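How to Keep a Small Hallway Tidy and Dry in Winter

I live in a first floor flat in Hurgate, and my hallway is only 12 steps from the stairs to the kitchen. Every January it became a wet, dirty place, so I made a simple routine.
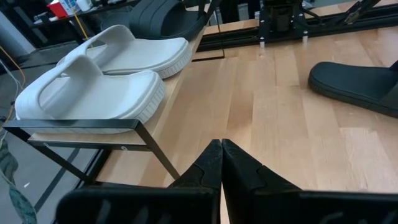
Before you buy anything, stand at your door and look at what you do when you come home. I used to drop my bag, then my coat on top, and the floor was lost. Your hallway should follow your habits.

1. Take everything out. Sweep the floor, then wipe it with warm water and a little washing-up liquid. Do not forget the strip behind the door.

2. Put back only what you use this week. The rest goes to a cupboard or under the bed.

3. Use two mats. A rough one outside for mud, a soft one inside for water. Shake the soft one daily and wash it every 8 days or so if it rains a lot.

4. Hang coats with a space between them. If two wet coats touch, they will smell in the morning – I learned this with my best wool one.

5. Stuff wet shoes with newspaper and change the paper before bed. Never put them against the heater, the glue can become weak.

6. Open a window for 18 minutes in the morning. It feels cold, but the damp air must go somewhere.

For the smell, a small bowl of baking soda is enough. Change it once a month.

Comments

Houshang Nouri: Thank you, the newspaper works well. For boots I change it twice.

Jamia: What do you do with umbrellas? Mine always drip on the mat.

Babak Karimi: Jamia, I leave mine open in the bath – then it is dry by morning.

© 2022 Small Flat Notes | Contact | Back to top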